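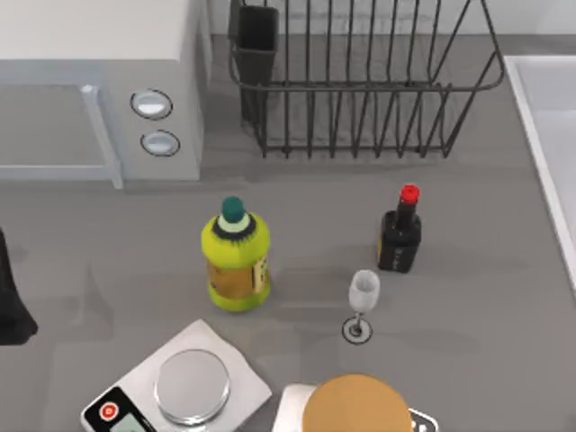 Limescale builds up fastest where water is left to dry by itself, so most of the work is in wiping. Keep a dry cloth by the sink and go over the taps last thing at night. A wire dish rack needs the same care: lift it off the counter once a week, soak the feet in white vinegar and warm water for 16 minutes, then rinse and dry. Matte worktops show chalky rings, but keep vinegar off stone.

For kettles, use 2 tablespoons of citric acid to a litre of water. Bring to the boil, leave to cool, empty and boil twice with fresh water.

Shower heads can be soaked overnight in a bag tied round the pipe. Ours in Faravbridge was last done in December and already needs doing again.

Updated February 7, 2019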